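Can a two-arm setup restock a small pantry shelf yet, or is it still faster by hand?

Posted by Darius Vasiliu, June 10, 2026
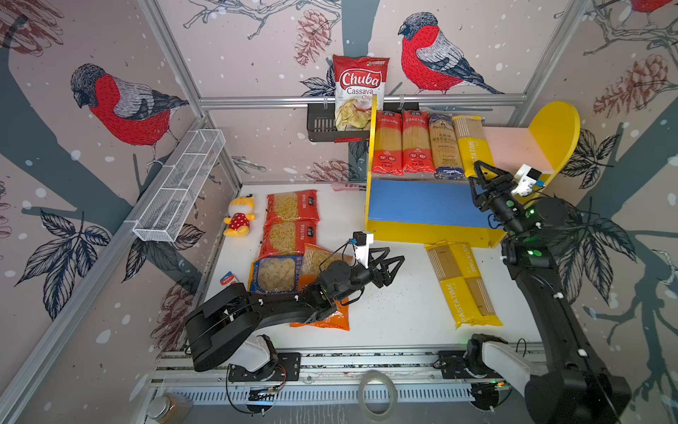
Slamet Ngui commented that the answer depends on whether the shelf has to look right at the end or only has to be full, and that those are two separate jobs with separate prices. I take the point, so let me set out what I need.

We run a shared kitchen and dry goods store in Praltcombe. The stock is mostly pasta, both upright spaghetti packages and soft bags of short shapes, plus chips and other light bagged items. The job is to take packages from a table or tote, stand the long ones up on a shelf with the label forward, put the bags in a basket or bin, and leave anything damaged to one side. One person does this now in the early morning. It takes 20 minutes on a normal day and longer after a delivery.

What I want to know:

Is there any arm-based system that does this unattended with a failure rate a small shop can live with? I don't need speed. It could take all night.

Are soft bags still the weak point, or is it the standing-up step?

Does it make sense to change the shelf to suit the machine, and if so, how?

I have read the marketing pages. I am after experience from people who have run arms on real packages. Budget is limited but not zero. Floor space is one table.

Hajnalka Erdős

I have run two-arm cells on packaged food for a contract packer, so take this as experience with similar items and not with your exact shop.

Unattended overnight, no. Supervised, with a person in the building who can clear a fault, yes, if you narrow the task.

The picking is mostly solved for the things you list. A long spaghetti package lying flat is a decent target. It is fairly stiff along its length, and it has two long sides to close on. The difficulty is in the reorientation. You pick it up horizontal and you have to release it vertical, on a base that is small compared with its height. If the strands have shifted to one end inside the film, the package sags in the grip and the bottom edge lands at an angle. The arm reports a good place, opens, backs off, and the package leans onto its neighbor. With a full row you may get away with it. With the first one in an empty row you won't.

What worked for us, in the order I would try it:

Fit dividers. A slot slightly wider than the package turns a balancing problem into an insertion problem. Insertion has its own failures, but they are easier to detect.

Tilt the shelf back a few degrees. Packages then rest against something from the moment of release.

Use the second arm. One arm holds the row steady while the other places. This costs you cycle time and it makes collision planning worse, because both arms want the same volume in front of the shelf. We gave one arm priority in that zone and made the other wait.

Check after release. Take a second look at the shelf with a camera once the hand is clear, and compare with what you expected. Wrist cameras are good for the approach and poor for this check unless you retract far enough to see the whole row.

On soft bags: short macaroni and shells behave like beanbags. Fingers close, the contents move out of the way, and you end up holding a fold of film. It often holds. When it doesn't, the bag drops from whatever height you had reached, so keep lifts low. Chips are a different case. The bag is mostly air and weighs almost nothing, so it lifts easily, but grip force that is fine for pasta will crush the contents, and you will not see the damage from outside. Set force per product.

Bags that overlap are the other common stop. If one is partly under another, the system tends to pick the visible part of the lower one and drag the upper one with it. Spread them out on the table first. Yes, a person has to do that, and it takes a good share of the time you hoped to save.

Label forward is achievable if the label is distinctive and you can see it before the pick. If the package is face down you need a flip or a handoff between arms. I would drop that requirement for the first version and have someone turn the few that come out wrong.

For numbers, our last logged run on long packages into dividers was 300 placements with 14 that needed a hand. Without the dividers we stopped logging.

Luminița Cârstea

just get a person to do it. 20 minutes is nothing. I looked at one of these for our stockroom last August and the quote was silly, plus you need somebody who can fix it. A gravity feed rack would help you more, you load from the back and it slides down. Not sure they make them for spaghetti though.

Elfriede Fankhauser

I agree with most of what Hajnalka wrote and would add some points on layout and on cost.

Treat the table as a fixture. Much of the trouble in small cells comes from items that are not part of the job: a roll of tape, a jar, a loose card. The perception side may ignore them, and the motion planner then has to be told they exist. Mark an area for incoming goods and keep everything else outside the reach of both arms.

Hanging baskets are worse than they look. A wire basket fixed to a wall needs an approach from above or from the front over the rim, and the wrist runs out of range sooner than the reach diagram suggests. The diagram shows where the flange can get to. It doesn't show where a hand with a camera bracket and a cable can get to while holding a bag. If you can put an open bin on the table, do that. If it has to be a basket, mount it low and forward and test the reach with the largest bag you stock.

Watch the cable along the forearm. Repeated wrist rotation for the stand-up move is exactly what wears it, and an intermittent camera connection produces faults that look like software.

Walls: a patterned background is not the problem people expect with current vision models, provided the system was tuned with that background in place. Changing it afterward can be. The same goes for lighting. Clear windows on pasta packages give specular highlights that move with the arm, and depth sensors often return holes there. Diffuse light from 2 sides helped in our tests. A polarizing filter helped less than I had hoped.

Learned policies, trained from demonstrations, handle the sagging package better than scripted motions do, in my experience. They also fail less predictably. With a script I can say which step will go wrong. With a policy I have seen it place a whole row correctly and then hover over a finished shelf until someone stopped it. For a shop I would want a timeout and a plain light that says it needs attention.

On cost, Luminița is right about the arithmetic. At 20 minutes a day you will not recover the price of two arms, and the setup time will be many mornings' worth of shelf filling. The case changes if the same cell does other work for the rest of the day, such as sorting returns or making up orders. I don't know your volume so I can't say whether that applies.

If you go ahead anyway, start with one product, the long packages, one shelf level, dividers in. Run it for a couple of weeks with someone present and write down every intervention, including the small nudges. The nudges are the ones people leave out of the log.

Darius Vasiliu

Thanks. We'll build the dividers and the tilted shelf first, which the morning shift can use either way. Does anyone have a divider spacing that works for two package widths, or is it one insert per product?

Hajnalka Erdős

One insert per product. We tried adjustable ones and they moved.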